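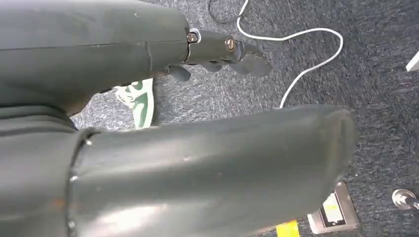 Opening – get them looking at the floor

Good morning everybody! Before I say a word about cleaning, look down. What color is the carpet under your chair? (Wait for a few answers, there is always one person who says "brown" in a room with no brown in it.)

My name is Ewurabena Annan and I love carpet. Speckled office carpet most of all, the blue-gray kind with dark navy and lighter gray fibers all mixed up together. People walk over it for years and never give it a thought, and I think it's one of the cleverest things in the building.

Slide 2 – Why speckle works

A plain carpet shows every crumb. A mottled one gives your eye so much to do that a bit of lint just melts in. Great for looks! Terrible for knowing when to vacuum. So go by the calendar and forget about how it looks.

Tell the Bralirent story here. We looked after 2000 square feet for them, and the manager swore it was spotless. One slow pass with the vacuum by the copier and the bag was half full. Pause for the groans.

Slide 3 – The slow pass

Walk it out on stage. Slow forward, slower back, then turn and cross your own tracks. Most of us push a vacuum like we're late for a bus. Empty the bag when it's half full, and cut the hair off the brush roll while you're down there.

Slide 4 – Spills

Blot, don't scrub. White cloth, cool water, work from the outside in. Coffee with milk needs a second go the next day, so put it on the list before you leave.

(If short on time, skip the Zuder chair casters bit and go straight to mats.)

Slide 5 – Mats and spare tiles

A good long mat at the door saves more carpet than anything I own. And if your floor is tiles, keep a box of spares from the same batch! Navbridge had 39 left over in a closet and we swapped out a whole worn walkway in one evening.

Questions – 10 minutes, then pass the sample squares around. Ask for them back.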